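Dong-geon Moon has managed parts storage at the Damthorpe depot for 16 years. Before that he ran the counter at Girdale, a smaller site that closed when its stock was moved. We spoke in August about how a storeroom should be numbered.

We use cookies to improve your visit. By continuing you accept our cookie policy. [Accept] [Settings]

His first rule is that a location number must say nothing about the part. "At Girdale the bearings were all in B," he says. "Then B filled up and the rest of the bearings went to F. After that the letter was wrong more often than it was right."

Damthorpe uses aisle, bay, shelf and position, in that order, with no letters. Bays are numbered from the door end. Each aisle has 60 bays allotted to it on paper, whether or not the racking is there, so an extension doesn't force a renumbering. "You leave the gaps at the start. You can't put them in later."

The labels are printed on Prestov stock, black on white, and fixed to the shelf edge. Bins carry a part label only. Moon is strict on this point. A bin that carries a location will be moved sooner or later, and the location goes with it.
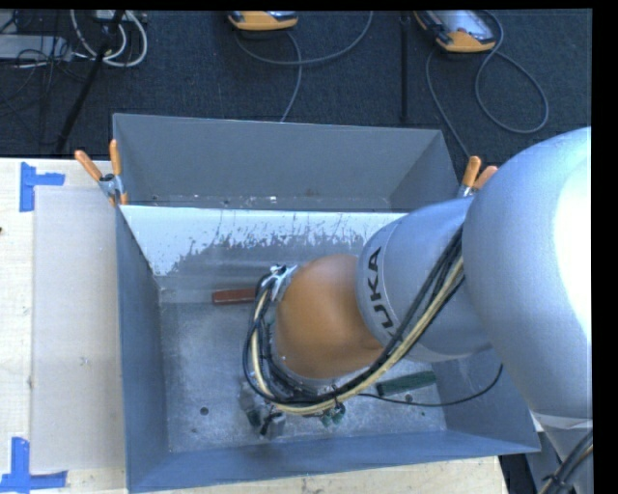
Counting is done by aisle, 2 aisles a week, with the expected quantity left off the sheet. When the expected figure was printed, the returns agreed with it nearly every time. The first blind count produced 129 discrepancies. "Most were units of issue," Moon says. "One box or one piece. The record said each and the shelf said box."

He now states the unit on the part label in full, with no abbreviations. Mixed units under one part number are refused at receiving and go back for relabeling before they are put away.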